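Minutes of the Pemthorpe shared kitchen and day room meeting, January

We use cookies to remember your preferences and to see which pages get read. Accept all | Manage settings

I took the notes again, so please forgive the order of things. We started at 7:10 in the day room, and the first twenty minutes went on soup, which wasn't on the agenda at all.

1. Last meeting. Agreed as written, apart from the bit where I put "Suvholm" for the hall with the good oven. It's Erkari that has the good oven. Suvholm has the parking. Sorry, both!

2. Dishes. This was the long one. We've been living with odds and ends from three different kitchens, and I think everybody was ready to have one color and be done with it. The green won, and it wasn't close. I was for the green from the start (I'll say so here, as I'm the one typing). A few people wanted plain white so we could replace pieces anywhere, and that's a fair point, but we have white at home, don't we? We agreed to spend up to $200 on bowls and plates from Orlandini, and to ask whether they'll hold some back for us in case of breakages.

We also went back and forth on whether the bowls should live on the plates or on their own shelf. On the plates, for now.
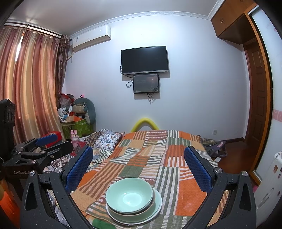
2 min read

3. The patchwork cloth. I love the orange and the stripes with the green bowls and I said so more than once. The question was whether it stays on all the time or only comes out for suppers. One side said it'll get ruined, the other said what's a cloth for. We settled on leaving it on, with a cool wash once a month, and no ironing unless somebody really feels like it. It does wrinkle a bit. I can live with that.

4. Television. It stays on the wall, and it stays off while we're eating. There was some grumbling about the big games, so we'll look at that one again in spring.

5. January supper. We're planning for 18, one sitting, soup and bread and something with apples. Tickets are $2, same as before, and kids eat free. Please sign the sheet by the door so we know how much bread to get.

6. Money. There's $50 left over from the fall bake sale. It goes toward dish towels, which we're always short of.

7. Anything else. Could whoever has the big ladle please bring it back? Also the tap drips again, and I'll call about it.

We finished at 8:35. Next meeting is same room, same time, and I'm bringing the cookies.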